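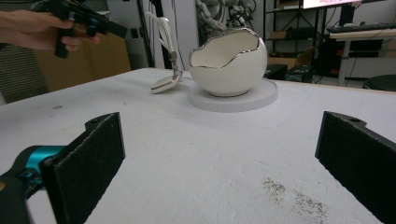 How long should you leave a bulb to settle before you water it again? Two weeks, if the soil was damp when it went in and the bowl has no hole in the bottom.

I wrote that out at the top because I looked it up again this morning, for what must be the third September running, and I want it in my own handwriting where I can find it. I don't fully believe it. The last time I followed a rule like that I ended up with a bowl of onions gone to mush, and the book went on looking very sure of itself on the shelf.

So, the egg bowl. Anisa Goh gave it to me when she moved to Hawthorne, and she said it would be perfect for a hyacinth. People say that about any bowl they want out of the house. It is white and glossy, shaped like an egg with the top broken off, with a wavy rim and a thin silver line along it. Cream-white inside. I'll admit it looks better on the white table than it did in the cupboard. Whether it is any use is another question. It's an ornament that somebody decided was a planter, and the plant has to pay for that.

It sits on the round white base with the ridged edge. Anisa swears the two were sold together. I have my doubts. To me they look like they met later in life. But the bowl stands on it well enough and I'm not going to go hunting for a better one.

What I notice most is the dark crumbs on the table. Soil, I suppose, or something very like it. I have never once seen a gardening column mention how far that stuff travels. They tell you to "fill gently to just below the rim," as though gently had anything to do with it. I've had the stuff in my sleeves, in the keys of the keyboard, and once in a cup of tea I'd already half finished. The table is scuffed too, and grit can't be helping. I used to blame the table. Now I think any white surface is a mistake in a room where people do things.

I read the leaflet that came with the potting mix, a Rulumen one, 5 liters, from the hardware place on the corner. It promises 90 days of feed. Ninety days from when? From the day they sealed the bag? From the day I opened it and then forgot it behind the black storage boxes? It doesn't say. It also says the mix is "clean to handle," and I would like to meet the person who wrote that and hand them a cloth.

The Olik catalog has a set of little planters with drainage, fifty dollars, and the woman there on the phone told me flatly that an egg bowl would never work for anything living. She may be right. She also sells planters. I told her I'd think about it and she said they were going fast, so I thought about it a good deal less.

My own view, for what it's worth, is that most of the advice on bowls without holes comes down to "don't water it too much," padded out to fill a page. Put some grit at the bottom. Or don't, because the next person says grit at the bottom makes it worse and the wet just sits higher up around the roots. I've read both in the same afternoon. Charcoal is supposed to keep it sweet. I tried charcoal the year before last and the only thing I could swear to is that my fingers were black for the evening.

Anisa called at lunch. She wanted to know if I'd used the bowl yet and I said I was working up to it. She told me her neighbor grows moss in one, only moss, and sprays it every morning. I asked how long it had been going. She said since Easter, then she said maybe since June. I let that go by. Moss does sound more sensible than a hyacinth, I have to say. A hyacinth gets tall and leans, and a broken eggshell with a big purple head hanging out of it would look like something had gone wrong at the hatching. Moss would stay down where it was told. But then you have a bowl of moss. What do you do with it? Look at it?

I also priced bulbs at Zaltberg, the prepared kind that are meant to bloom by the holidays. "Meant to" is doing a lot of work there. I've had them show up at the end of February, when no one cares and everything else is about to bloom anyway. They want you to keep them in the dark for weeks first, somewhere cold but not too cold. I own one closet and it is neither. The garage is too cold and has mice, and mice will eat a hyacinth bulb whatever the books say about them being poisonous. Or they'll eat enough of one to spoil it, which comes to the same.

Four o'clock. Went back and looked at the table again with a cup of coffee. The crumbs will need a dry brush first. If you go at potting mix with a wet cloth you just paint with it. That one I do believe, having done it wrong plenty.

The rim worries me a little. The silver on these things never lasts, in my experience, and I wouldn't scrub it or put it through the dishwasher no matter what it said on the bottom. If it gets a plant it'll get hard-water marks as well, and then I'll be standing at the sink with vinegar wondering whether vinegar takes silver off. I have looked that up too. Two people said yes and one said it was fine and had a photograph, and I didn't think much of the photograph.

I might just put eggs in it. The chocolate sort, in spring, and walnuts the rest of the year. Anisa would be disappointed for a minute. I haven't told her. I said I'd let her know by the weekend and she said no rush, in the voice that means she's going to ask.

Need: small brush, more dish soap, stamps. Call the hardware place and ask if they take back an opened bag. They won't.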